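Home | Courses | Handouts | Timetable | Library | Contact

Reporting Local News, Unit 3
Handout: Writing about missing persons and sudden deaths

Please read before the seminar. The exercise is on the last part of this handout and we will do it together in class.

1. Where the first information comes from

In most cases a local reporter hears about a missing person from a police notice. The notice is short. It gives the name, age, the place where the person was last seen, clothes, and a telephone number. Sometimes the family has already written on social media before the police publish anything, and the reporter is then under pressure from the desk to be quick.

My advice is to wait for the notice, or to telephone the duty press officer and ask if a report was made. A post which is shared 900 times is still one post by one person. If the press officer will not confirm, write in your notes the hour when you called and what was answered, word by word.

When you have confirmation, the first story should be plain. It exists to help in finding the person. Leave out quarrels at home, school troubles and illnesses, unless the police say that the person needs medicine. These details stay on the internet also after the person comes home, and many do come home.

2. When the story changes

If a body is found, the language must change at the same moment. Three rules which we use at this course:

- Do not name the dead person before the police or the coroner has done it, also when everybody in the town knows.
- Do not write a cause of death from neighbours or from "sources close to". Write that the cause was not given, and stop there.
- Check that the family was told. Ask this question directly. A press officer will not be offended by it.

Students often ask me about the word "suspicious". In police language "unexplained" and "suspicious" are two different words, and a reader will feel a big difference. Copy the word the police used. If they used neither, you use neither. The same goes for "suspect", "witness" and "person helping with enquiries" – I have seen all three in one article for the same man.
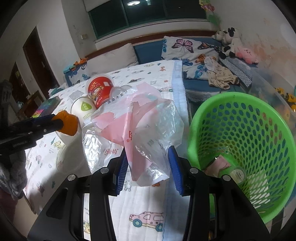
Be careful also with time. "Was found on the morning of" is a fact if somebody official said it. "Had been dead for several days" is a medical opinion, and it needs the name or at least the office of the one who gave it.

3. The Cekinwood case

We use a case from the town of Cekinwood, which is in your reader on page 5. A pensioner was reported missing in January and was found later in an empty boat store at Lurnar. The newspaper published two versions on the same day. Compare them with attention to these points.

The headline of the first version says "Mystery". No official had used this word. The second version says "Man found dead at Lurnar boat store". It is less exciting and it is correct.

In the first version the third paragraph describes the lock of the building as broken. The information came from a dog walker, but the text does not say so, and the reader will think it is from the police. In the second version the sentence is removed. I would ask you to consider if removing was enough, or if the paper should have printed a correction. In the Perić course book (chapter 2) you will find arguments for both.

The family's statement was put at the end of the first version, after a paragraph on parking at the boat store. This is an editing mistake and not a question of law, but the family complained about it more than about anything else.

4. Exercise

Write 5 sentences from the police notice on the separate sheet. Give the source in every sentence where it is needed. Do not use adjectives for the place. Afterwards exchange with your neighbour and underline each word which is not supported by the notice.

If you cannot come, upload your text in Stoltelent in the folder for this unit. Late texts are read but I cannot promise comments.

Last changed: 10 Jul 2023

Comments (3)

reader_two: Thank you, very useful. Is the reader the same as last year? My page 5 is about court reporting.

unit tutor: No, the pages have moved. Please take the new one from Stoltelent, the old file will be deleted.

inkpot: I work on a weekly paper and we had the same discussion about "unexplained". Our editor wanted "mysterious" because it is shorter in a headline – it isn't even much shorter! Could you add something about photographs supplied by the family?

Contact the course office | © Reporting Local News course | Back to top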